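Gripper fingers for sock sorting: stick with the narrow ones or go wider?

Posted by pallbridge_pete, 2 Jun 2025

Hi all, I've got two arms on a bench and I'm trying to get them pairing socks and dropping them in a basket. I've been swapping between the Stenemum fingers (narrow, black, tapered) and a wider set from Ferier, and I can't decide! Over 90 tries each, the Stenemums got 17 more clean pick-ups, but they scuff quickly and I hate buying spares.

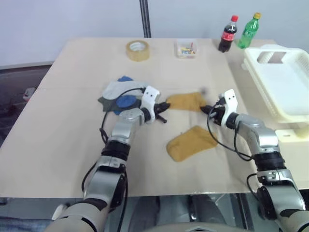
My main worry is thin fabric lying dead flat, as there's no edge for a fingertip to get under. Thick stuff is fine. The two mustard socks between the grippers are the sort I mean, and the upper one is the worse of the pair for me, flat as a pancake. Would you change the fingers, or the way the arm comes in?

slotted_basket

Change the approach first, it's free. I come in open and low, tips just brushing the table, then close slowly so the cloth bunches up between them. Start both arms well apart too, or you'll spend your evenings untangling cables (ask me how I know).
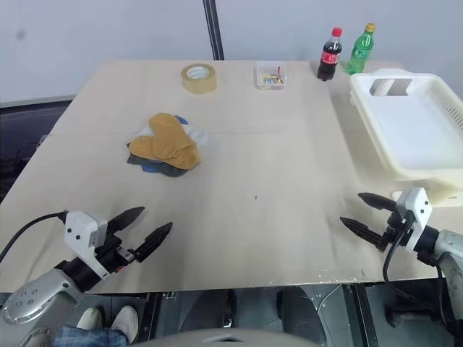

Both grippers open and empty, sock pile on the left, basket on the right.

Also, pull from the top of the heap if you can. Folds are much easier to grab than anything lying flat.

ferier_fan

get the wide ones, never had a problem

boateng_bench

I've used both and wouldn't go wide for socks, you just end up grabbing two at once. What matters more is the pad on the inside of the finger. Fine ribs hold cotton nicely. Have a good look at yours before you spend anything, and if the ribs have gone smooth, change the pads. Outside scratches don't matter a bit.
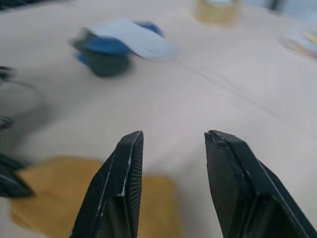 Wrist camera view: ribbed pad on the inner face of the left finger, scuffs along the body.

The other thing is blur. My Boateng controller lets me hold the arm still for a moment before it takes a wrist picture, and that helped my pick-ups more than any new fingers did. Try that before the Feriers.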